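The Toaster on the Table

Hae-won Yang moved into the apartment on Ornell Street in May, with two suitcases and a box of kitchen things from her aunt. The toaster was in the box. Her aunt, Myung-ja Byun, had owned it for 17 years and did not want it back.

"It burns on one side," she said on the phone. "Turn the bread."

"Can I fix it?"

"You can turn the bread."

Hae-won had one table. She ate on it and cut paper on it, and at night she pushed everything over to make room for her laptop. She made cards for a shop called Celdale, which paid her by the piece and wanted 241 of them before the end of the month. The cutting mat stayed out all the time. So did the toaster, because the only outlet that worked was beside the table.

Jae-hoon Na from upstairs came by on a Sunday to return a ruler. He looked at the mat.

"You eat on this?"

"Next to it."

"There are crumbs on it."

"I wipe it before I cut," she said. She had wiped it that morning, and then she had made toast.

He had brought the end of a loaf from the bakery where he worked the early shift. She sliced it thick. He asked for a plate, and she gave him the black one and stood there holding her own piece. 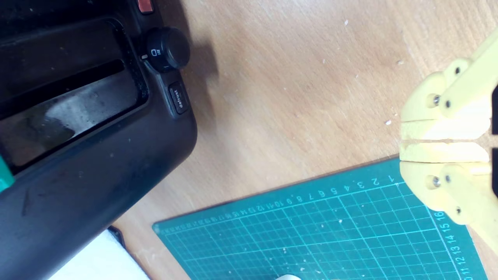
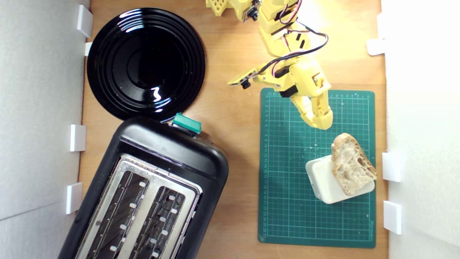
Defrost

On Monday the bread was frozen. She had put what was left of the loaf in the freezer and forgotten to slice it first, so it took her a long time with the knife. The pieces came out uneven. She chose the thinnest one, put it in the toaster and pressed the defrost button, a thing she had never done before.

It took longer than she liked. She cut three cards while she waited — plain ones, with a window in the front — and lined them up along the edge of the table. When the toast came up she looked at both sides. They were the same color.

She called her aunt.

"It doesn't burn if you use the defrost button," she said.

"The bread was frozen?"

"Yes."

"Then of course it didn't burn." Myung-ja was watching television and did not turn it down. "Are you eating anything besides toast?"

"Sometimes."

"Come on Saturday. Bring a bag. I have another box for you."

Hae-won said she would. She ate the toast, wiped the mat with her sleeve and went back to the cards. She had 33 left to cut.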